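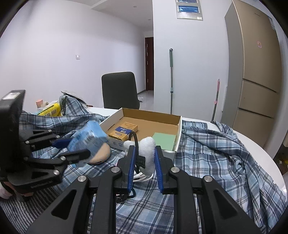
Flidine hand-held grippers, the pair: two months of packing boxes

I bought these with my own money, a fact my household brings up more often than I do. The set comes as two hand-held grippers, a charging lead, a bag of spare pads and a booklet that was translated by someone in a hurry. You squeeze, the fingers close, a camera on each unit records what you did, and later a robot arm that was never in your kitchen is supposed to have learned something from it. That is the sales pitch. My own interest is narrower. I wanted a few hundred decent recordings of two-handed tidying and packing on an ordinary table, and I wanted them without hauling an arm up three flights of stairs.

I'd been doing it the other way for most of last year, with a leader arm at my end and a follower arm at the other, and I'd gotten tolerably good at it, in the way you can get tolerably good at eating soup with a fork. Remote control has one real virtue: every motion you record is a motion the robot can make, seeing that the robot just made it. It's also slow, and it does something sad to your shoulders. With the grippers I managed 50 usable recordings in an afternoon the first time I tried. My best day with the arms was 17.

What it's like to use

The squeeze is good. It's light at first and firms up as the fingers meet, and after an hour I'd stopped thinking about it. The blue ribbed pads are the best part of the whole product. They hold plush toys, cartons and crinkly plastic packages with about the same confidence, and they don't leave marks. Soft things are a pleasure. You pinch a fuzzy toy by one lobe, over it goes into the box, done.

Cable is another matter. A coiled bundle of white cable looks like one object to you and like several opinions to a two-finger gripper. Pick it up off-center and it starts thinking about uncoiling. I now grab across the whole bundle and lift slowly, and I throw out any recording where I had to go back for a stray loop.

Small flat items are worse. The fingertips are blunt, and anything thin lying flush on a table will be chased across it. A cloth underneath helps a lot, as it gives a bit and lets the tips get under an edge. It also bunches up and travels, so by the tenth run my table looks slept in. I've decided this is valuable variety in the training data. Lourenço Barros, who has to use the training data, has decided to be polite about it.

The two-handed part

I'd say buy the pair or don't bother. One gripper is fine for picking things up and putting them down, but people don't pack boxes that way. One hand holds a package while the other goes hunting, and that overlap is exactly what I could never do well with the leader arms.

The catch is that the housings are tall and the linkages stick out, and they will knock together over a small box. Expect clacking. My friend Chae-won Min, who has smaller hands and more patience, gets much cleaner runs by staggering: left one in, left one out, then the right. I tend to arrive with both at once. If your recordings will be played back on real arms with real elbows, her way is the only sensible one, and I'm working on it.

Fatigue is real too. A gripper weighs little until you've held two of them level for 40 minutes. I stop at half an hour and make coffee.

Software

Recordings go into Cindex, which you more or less have to use. It matches up the two hands, works out where each one traveled and flags the runs it can't make sense of. I have 2749 runs in there now. It's strict about tracking, and it should be, but its error messages are a disgrace. "Pose quality insufficient" can mean you moved too fast, stood in glare or let one unit wander behind your back. A plain wall and a bare glossy table gave me the most rejects. A patterned cloth and some clutter in the background gave me the fewest, so I have finally found a use for not cleaning up first.

Two requests, if anyone at Flidine reads reviews. Let me delete the last take from the gripper itself, without putting everything down to poke at a laptop. And make it beep when one side loses tracking, so I don't hear about it after dinner.

Does the robot learn anything?

Some. Lourenço trained on my first batch and the arms put cartons and soft toys in a box with fair success. Cable, no. The arms also picked up my habit of hovering over the box before letting go, a pause of a second or so while I admire the placement. I hadn't known I did it. Watching two machines do it in unison was humbling, and I've since re-recorded a good part of the set with less admiration.

Who should buy it

If you need force data, look elsewhere, these don't record any. If your task depends on the arm's exact reach, stick with remote control for at least part of the set, or you'll cheerfully demonstrate things it can't do. For everyday handling of everyday stuff, on a real table in a real home, I'd buy the pair again.

Build quality: 7 out of 10, with a point off for one pivot bolt that works loose and has to be tightened every week or so. The spare pads are still in their bag.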